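Section 4. Practice runs in the simulated house

Read section 3 first. If the arms have not been homed, nothing below will work and you'll get error 53 over and over.

This part covers the chore trials in Skarnel, the practice house that comes with the Donilus controller. Do these before you let the real machine near a real hallway. Revised 21 Mar 2023, replaces the September sheet.

4.1 What to expect

Short version: it can do some chores. Not many, not quickly. Fetching a cloth off a flat surface, fine most days. Opening a door with a lever handle, usually. Round knobs, poor. Making a bed, no. Anyone who has been told by sales that it will do the upstairs while they are out, please ring us before unpacking.

Tidying sits somewhere in the middle. It'll pick up, it'll carry, it will put down. Deciding where a thing belongs is still your job, you set that in the Places list (4.4).

4.2 Starting a trial

1. Open Skarnel from the Donilus start page. Wait for the green bar. Slow on older machines.
2. Choose House, then Hallway to Bedroom.
3. Set View to Own Eyes. The outside view is nicer to look at but hides grip faults.
4. Set Speed to 2. Do not start at 4.
5. Press Arms Up. Both grippers should lift and open.
6. Check both grippers are in view before going on. If one is missing, press Arms Down, wait, then Arms Up again.
7. Press Hold. Look at the route before you press Go.
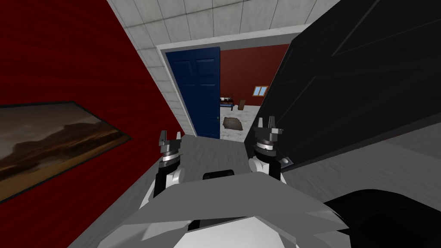

Fig. 7. Hallway to Bedroom, Own Eyes view, both grippers up and open. Blue door open at the far end.

NOTE: Wall colours and pictures are set by the house file. Yours may differ if you've loaded the Clorkura house instead. Makes no difference to the trial.

4.3 Getting through the doorway

Most people's first trial ends here, at the door frame.

1. With the robot on Hold, press Plan. A dotted line is drawn on the floor.
2. Check the line runs to the doorway and not into the wall or anything large and dark near the arms. Dark flat surfaces close up are the most common cause of a bad plan.
3. If the line is wrong, drag the middle point over and press Plan again. Twice is normal.
4. Press Tuck. The arms come in to body width. Wait for the click.
5. Press Go.
6. Once through, press Hold, then Arms Up.

CAUTION: Never press Go with the arms out. In Skarnel you lose a trial. In a real house you lose paint, or a gripper finger, and fingers are not covered by the warranty.

CAUTION: The Stop key works in Skarnel exactly as on the real machine. Practise it. Press it at least once in every trial so your hand knows were it is.

If the route crosses a rug or a cloth on the floor, the robot treats it as floor unless told otherwise. Low flat things are where it does worst. To mark one, click it, choose Not Floor, Plan again.

4.4 The pick-up chore

1. Click the item. An outline shows. If the outline takes in half the floor as well, click again nearer the centre.
2. Choose Left, Right or Both. Both for cloth and bedding, one for anything boxy.
3. Choose a place from the Places list. If the list is empty, add one first (Places, Add, click a surface, type a name, Save).
4. Press Do Chore.
5. Don't touch anything until it says Done or Gave Up.

Gave Up is not a fault. It means the grip was tried and the robot wasn't sure of it. Try the other hand. Crumpled cloth may need three or four goes, and some never come up at all.

NOTE: A trial times out after 40 minutes. Save before then, the save box does not pop up by itself.

4.5 When to move on to the real machine

Norbert Murín, who wrote the Ahmadpour grip settings, wants ten clean trials in a row from every new user. We'd settle for five with no Stop presses other than the practise one. Either way keep the log.

A clean trial in Skarnel doesn't promise a clean one at home. Real carpet drags. Real doors swing back. Sunlight through a window upsets the depth reading and the practice house has very little of that. Stay in the room, hand on Stop, for the first week at least.

Chores we do not support yet, in Skarnel or out of it:

Ironing
Anything with hot water
Stairs
Glass, china
Changing a duvet cover (please stop asking)

Log files and how to send them: section 5.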